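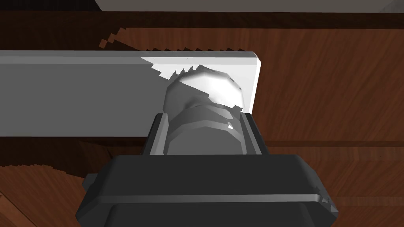 Does the grasping assignment require access to the physical arm?
All graded work in Unit 4 is completed in simulation, and a student may finish the unit without booking time on the arm.

Unit 4: Grasping and Handling in Simulation
Introduction to Robotics, Bornirstead
Instructor: Tiina Sjöberg
Lab assistants: Tuấn Đỗ and Zuweira Ansah

Purpose of the unit

Units 1 through 3 dealt with the position of the arm: joint angles, frames, and the planning of a path from one pose to another. Unit 4 adds contact. Students will write a controller that approaches an object, closes the gripper, lifts, and releases at a target pose. The controller runs in Kusero, the simulator installed on all lab machines. Students work in teams of 2 and submit one report per team.

Background

A parallel gripper has two fingers that face each other and close along a single axis. Three quantities must be chosen before the fingers move: the point on the object where contact is wanted, the direction of approach, and the width of the opening. The opening should exceed the object's width by a small margin on each side. With too little margin, a small error in the estimated pose will cause a finger to strike the object from above.
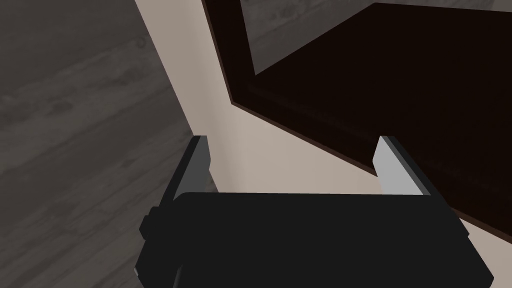
The approach direction is chosen next. For an object standing clear of its neighbors, a vertical approach is usually acceptable. For an object close to a wall or a piece of furniture, the controller must also check the outside faces of the fingers and the housing behind them. Most failed runs last March came from teams that checked the fingertips only.

Contact in the simulator is approximate. Curved parts are stored as flat facets, and a finger may settle on an edge between two of them. If an object turns slightly as the gripper closes, reduce the closing speed before changing the friction value. Friction values above the default must be justified in the report.

Procedure

1. Load the unit scene and confirm that the controller starts from the home pose.
2. Record the wrist view and the joint states for every attempt, including attempts that fail.
3. Run the controller on the practice set. It contains 3,000 starting poses, of which the first 2,000 may be used for tuning. The remainder are for checking only.
4. Save the log under the team name. Logs may not be edited by hand.

A complete practice run takes roughly 1,034 seconds on a lab machine. Teams should plan their sessions accordingly and should not leave a run open on a shared station.

Report

The report states the rule used to select each grasp, the rate of success on the checking poses, and a discussion of at least one failure. Still views from the log may be included where they help the reader. The method described by Thiện Hầu in the Unit 3 guest lecture may be used with acknowledgment.

Students who wish to enter the Braver student competition may extend their Unit 4 controller for that purpose. Entry is optional and carries no course credit. Interested teams should write to Zuweira Ansah before the report is due.

Questions on the simulator go to Tuấn Đỗ during lab hours. Requests for an extension go to the instructor in writing.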